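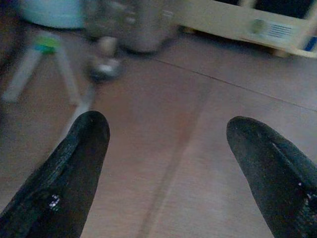
September 2026
Perception / wrist stream, Talavera branch

Picked up the blur gating again. The problem from the last entry stands: the sharpness score on the wrist images is computed over the full image, and the fingers are always in it. They move with the camera, so they stay crisp while the background smears. Variance of Laplacian on the full image therefore rates a badly blurred view as usable, and the floor estimator takes it.

Change made: score only the pixels outside the finger mask. The mask is static per gripper opening, so I built a lookup with 24 bins over the opening range and interpolate between neighbors. Dilated by 4 pixels to keep the finger outline out of the gradient. The old mask file was made before the finger swap and is a little narrow on the right side. Do not use it.

Replayed 1,009 wrist images from the kitchen set. The old gate let through 27 that I would have thrown out by eye. The new gate drops all of them. It also drops plain floor views with no motion at all, where there is nothing to see except plank seams. Low texture and blur look the same to this score. Tried normalizing by local contrast, which helps on the seams and makes noise worse in dim light. Left it off.

Better option is probably to gate on joint velocity first and use the image score only as a second check. Wrist angular rate is already in the log at a higher rate than the images. Need the exposure time per image to turn that into pixels of smear, and the Cludenen driver does not publish it. Raghda Semaan says the field exists in the driver struct and is dropped in the bridge. She will look at it. If it comes through, the image score may not be needed.

Second item, head view, segmentation of the bubble wrap.

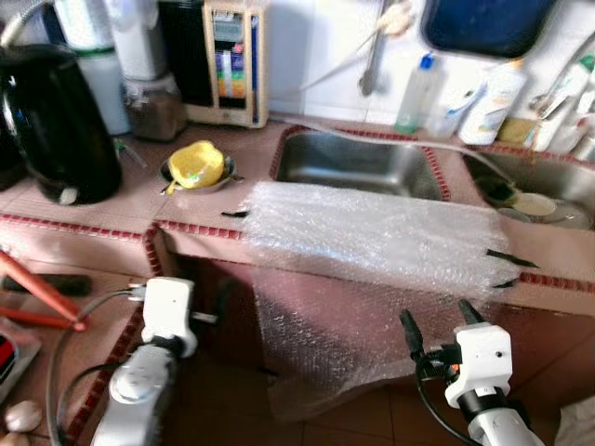
The Relham segmenter handles the tile counter fine and gets the sink rims most of the time. It fails on the wrap. Tile grout shows through translucent sheet, so the label flips between counter and unknown from one image to the next, and the drape over the front edge gets split into several pieces. The planner then sees the front edge as free and generates an approach straight through the sheet.

The black tape strips are found reliably. Tried using them as anchors: take each strip, grow outward over high-frequency specular texture, stop at the counter trim. Works on the flat part. On the lower part, where it bunches, the growth leaks into folds and stops early. Depth is no help there, returns are a mix of sheet and whatever is behind it.

For now the planner treats the convex hull of the grown region, extended down to the floor plane, as a soft obstacle for both arms. Contact allowed at low speed, no fast transit. Cost weight set by hand in skovmont_planner.yaml, under deformable. It is conservative and blocks some reaches into the left sink that should be legal. Acceptable until there is a proper sheet model.

Side effect: with the hull active, the right arm plans take a detour over the basin and the elbow cost goes up. Checked the self-collision margins in simulation, no violations. Not checked on hardware.

Also noticed that head and wrist timestamps are compared before clock offset is applied. The offset is small and constant within a run, but it matters if the velocity gate goes in. Moved the correction into the loader. Old replays need to be regenerated, the cache key does not include the loader version. Should fix that too.

Open:
- exposure time through the bridge (Raghda)
- new finger mask at fully closed, current one interpolates badly in the last bin
- hull vs. sink reach, try clipping at the basin rim
- cache key
- merge Talavera to main in October if the velocity gate holds up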